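Setting up your Rendlow mug tree

3. Clear the table

Take everything off the tabletop first and give it a wipe. I use a barely damp cloth and go with the grain, then dry it straight away. A pale wooden top like mine catches the light, so bend down and look along it for crumbs – they're easy to miss from above.

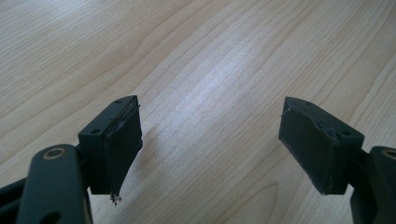
4. Stand the mug tree

Put the base down flat, well in from the edges, and press gently on the round part. Mine has a post, two short angled pegs and a little rounded cap, so it doesn't need much space. If there's a cable hole in your table, keep the base off it or it'll rock.

Note: I leave 20 cm clear all round for handles.

5. Hang the mugs

Lower peg first, then the upper one. Hold the post with your other hand while you do it!

Caution: don't lift the tree with mugs on it. I chipped a Kakeck mug that way in March and I'm still cross. 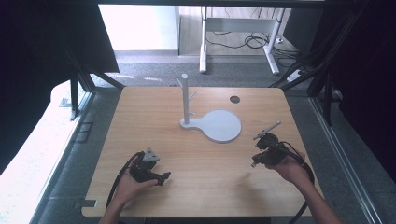 Can I hang big soup mugs on it?

I wouldn't go over 236 g a mug. Heavier ones pull the post to one side, so mine live in the cupboard.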